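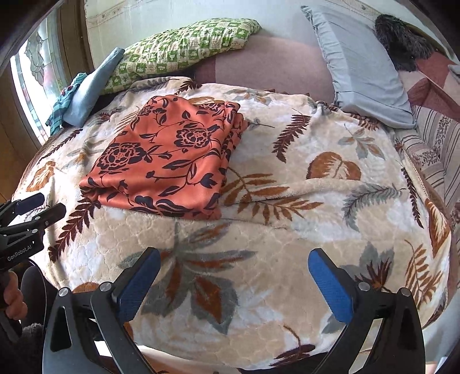 Rakena, January

Figure 1. Patterned blanket with folded floral fabric.

4. Living with the converted vans: what the logs didn't tell us

4.1 Why I stopped trusting the range number

By the time I sat down to write this section I had read the trip logs from all 5 vans so many times that I could tell them apart without looking at the labels. The van on the Brerneck hill route had a jagged power trace, all spikes and dips, and the one that did the flat run out to the depot looked like somebody had drawn it with a ruler. Same kit in both of them, same Prukwood battery pack, same motor controller with the same settings. And yet the drivers talked about them as if they were two different makes of vehicle.

So the question I want to work through is a pretty plain one. When a small delivery outfit swaps a gas engine for an electric drivetrain, how good is the range estimate on the dash, and what do drivers do with it? The second half of that turned out to be much more fun than the first (for me anyway, I can't promise it for you).

The kit we used is the Resside conversion, the second version, with the pack mounted under the load floor. Usable range on a full charge is given by the fitter as 60 miles with a normal load. I'm going to use that figure as my baseline all the way through. It's the one printed on the card in the glove box, so it's the one the drivers carry around in their heads.

4.2 How the estimate gets made

The dash unit takes the state of charge and multiplies it by a running average of how far the van has been getting per unit of energy. That's really all it does. The averaging window is fixed, and it doesn't know anything about what's coming up. If you've just spent the morning crawling around town with the heater going, it'll be gloomy. If you've just rolled down the long grade from the reservoir with the regen doing its thing, it'll be wildly cheerful, and you'd better not believe it!

I spent a while looking at what happens when the load changes partway through a route, which in delivery work is the whole point of the route. We had the vans loaded with up to 800 pounds at the start of a shift and close to nothing at the end. You'd expect the estimate to get steadily more generous as the boxes go out the door, and it does, but it lags. On the hill route the lag matters a lot, as the heavy climbing comes early and the average stays soured by it well into the afternoon. On the flat route you could hardly pick it out of the noise.

Cold made a bigger mess than weight did. I'd gone in assuming it would be the other way around, and I had even drafted a paragraph saying so, which has now been deleted. The cabin heater on this kit is a plain resistive one, and when a driver is hopping in and out with the door open every couple of minutes, the heater never gets to ease off. Two of the drivers figured this out early and just wore a thicker coat.

4.3 What the drivers did about it

This is where the interviews come in. I rode along on every route at least once and asked people to talk me through their charge decisions while they were making them, with the questions kept as loose as I could manage. I've left out anything that was said about dispatch.

The main finding is that drivers quit using the miles figure and went over to the percentage. Every one of them did it, and none of them had been told to. The percentage moves slowly and only goes down (apart from a little bump on a long descent), so it feels steady in a way the miles figure never does. Once they had a sense of what percentage they ought to have at a given stop, they'd compare against that. One driver had it all written on a strip of masking tape stuck to the visor, stop by stop, and when I checked the tape against the logs it beat the dash estimate on nearly every leg.

I don't want to oversell the tape. It works when the route is the same every day, and it falls apart when it isn't. On the Wednesday when a bridge closure sent the hill van the long way round, the driver went straight back to watching the miles, and got nervous, and plugged in at a public charger with plenty left in the pack. That stop added more time to the shift than the detour did.

4.4 Some things I'd change

If I could get one alteration made to the dash unit, I'd ask for the averaging window to be adjustable. A longer window would calm the number down for the hill route, and the flat route wouldn't care either way. Resetting the average at the start of each shift would help too, so that the morning driver isn't stuck with whatever the evening driver did to it.

A better version would learn the route and do what the masking tape does, only with the temperature folded in. We have enough logged trips from the Brerneck van to try that offline, and I've started on it, with results that are too rough to put in a table yet. The fit is decent on mild days and gets worse below freezing, and I suspect the door-open time is the missing piece. We weren't recording the door switch, and I wish we had been. It's a single wire.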